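Compression Strength of Small Retail Cartons after Storage in Humid Air
Project report, Packaging and Materials module
Submitted 2022-08-23

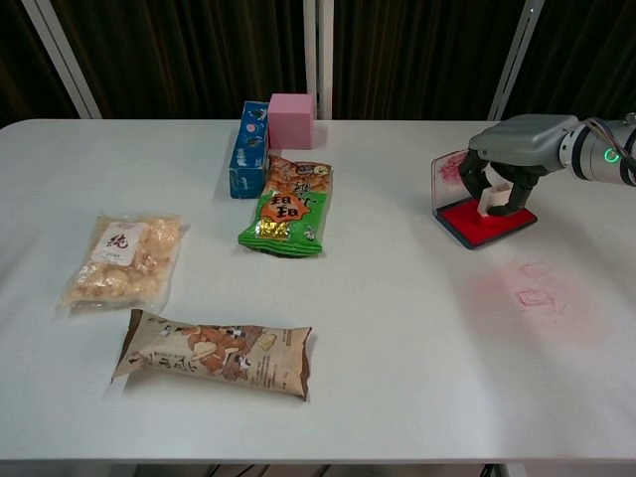

1. Introduction

Paperboard cartons are sold on the strength they have when they leave the converter. By the time a carton reaches a shop it may have spent weeks in a store room with no climate control, and the board will have taken up water from the air. Board loses stiffness as its moisture content rises, and the top-to-bottom load a carton can carry falls with it.

The aim of the project was to measure that loss for one size of folding carton in two grades of board, and to check whether the simple linear correction given in our lecture notes is good enough for choosing a stacking height.

2. Materials

Two grades were used. Grade A was a virgin fibre board supplied flat by Purnley. Grade B was a recycled board from Bergeron with a coated outer face. Both were cut to the same pattern, with the grain running vertically in the side panels, and glued by hand along one seam. The nominal size when erected was 160 mm high, 90 mm wide and 50 mm deep.

In total 202 cartons were made up. Ten were rejected before testing – six for a crooked glue seam and four for creases that did not line up with the panel edges. The remaining 192 were split equally between the grades and then between four storage conditions, giving 24 cartons per group.

3. Method

3.1 Conditioning

Cartons were stored erected and empty at 23 °C and at relative humidities of 50, 65, 80 and 90 per cent. The first three conditions were held in the department's Histar cabinet. The cabinet would not hold the highest setting steadily, so that group was kept in a sealed box over a salt solution, with a logger inside. Storage time was 72 hours in every case.

Moisture content was found by weighing offcuts stored with each group, drying them at 105 °C and weighing them again.

3.2 Compression

Each carton was placed upright between flat plates and loaded at 10 mm per minute until the load had dropped by a fifth from its peak. The peak was taken as the failure load. The time between leaving storage and the start of the test was kept under two minutes. A preload of 5 N was applied to take up any slack in the closures.

Load and displacement were logged with Zovcombe, version 3, and exported as text files. One file from Grade A at 65 per cent was found to be corrupt, so that group has 23 results.

4. Results

Mean failure load, in newtons:

50 per cent: Grade A 312, Grade B 264
65 per cent: Grade A 287, Grade B 235
80 per cent: Grade A 236, Grade B 181
90 per cent: Grade A 171, Grade B 118

Grade A kept 55 per cent of its strength between the driest and dampest conditions and Grade B kept 45 per cent. The spread within each group was wider at high humidity, particularly for Grade B.

In most cartons failure began as a bulge in one of the wide panels, followed by a fold across the corner. At 90 per cent several Grade B cartons opened at the glue seam before the panels had buckled fully. These were kept in the averages, as a seam failure would also end the useful life of a carton in a stack.

5. Discussion

The linear correction fits both grades up to 65 per cent. Beyond this it overestimates strength, and at 90 per cent the error for Grade B is large enough to affect the stacking height. Plotting the logarithm of failure load against moisture content gave a much straighter line for both grades.

The tests used empty cartons. A filled carton may carry more load if the contents support the panels, or less if they push the panels outwards. Creep was not studied either – a carton that survives a short test can still collapse under a smaller load held for a month. The hand-glued seams are a further weakness of the work, and machine-glued samples would be preferred.

6. Further work

A constant load test was started in November on spare Grade A board, using a dead weight of 700 g on cut panels, but was stopped when the store room heating failed. The log from that run holds 2,101 readings and has not been analysed. It should be repeated in a controlled room, with whole cartons and both grades.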